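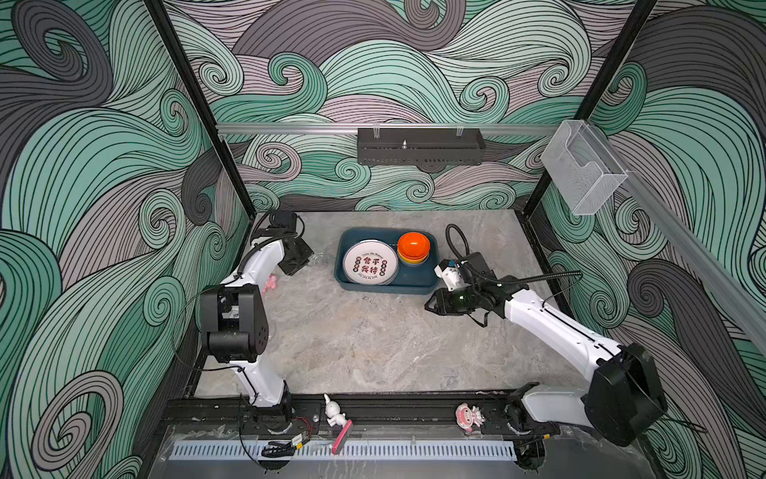 Two-arm cell with the tray, plate and bowl stack. Right gripper next to the bowls, wrist camera on top.

January 27, 2023

Gripper comparison, stacked bowls. Continues the plate work from October.

Goal for today was to decide whether the Verbruggen fingers stay on the right arm or we go back to the Gresley set. Both sets ran on the same controller and the same script. Task is to take the top bowl off the stack, lift it clear of the tray, hold, put it back. Tray stays in the middle of the table. The left arm was parked for all of this and only moved when I homed the cell.

Gresley fingers first, 40 picks, 33 good. Most of the misses were the same thing: the outer finger lands on the rim of the top bowl and pushes it over before the jaws close. Twice it picked up two bowls together. Dropping the approach height fixed the push but gave more doubles, so I put it back where it was.

Verbruggen fingers, 40 picks, 3 misses. The tips are thinner and get in between the rims without catching. All of the misses came in one stretch after I bumped the tray and did not re-teach. I am counting them anyway. The grip feels weaker when you pull on the bowl by hand, and the bowl turns a little in the jaws during the lift. It did not drop one. Would not trust it with anything heavier until we try.

Closing force left at the Londetine default for both sets. Tried a lower setting for a few picks at the end and the bowl slid, so no reason to go down.

Camera: the wrist view is fine for the top bowl, which is bright orange-red and easy to segment. The plate is harder. It is white with a dark rim, and the red characters in the middle sometimes get picked up as a separate object. Masking everything inside the rim worked in a quick test but I have not put it in the main script. Also got one bad frame with glare that I think came off the clear acrylic on the right wall. Need to repeat that with the lights changed before blaming the acrylic.

Cable: the loop above the right gripper has enough slack for the lift, but it swings when the wrist turns fast. Slowed the wrist move and added a 250 ms settle before each camera grab. Blur is gone at that setting. Did not try shorter.

Decision: Verbruggen set stays on the right arm for the bowls. Gresley set goes back in its box, labeled, with the screws.

To do
Re-teach the tray corners and save them under a new name. The old file is still the October one.
Run the plate with the thin tips. Expect trouble getting under the rim.
Ask Dornside for a spare pair of finger pads.
Add the double-pick check to the script, using jaw opening after close.
Same test on the left arm once the plate works on the right.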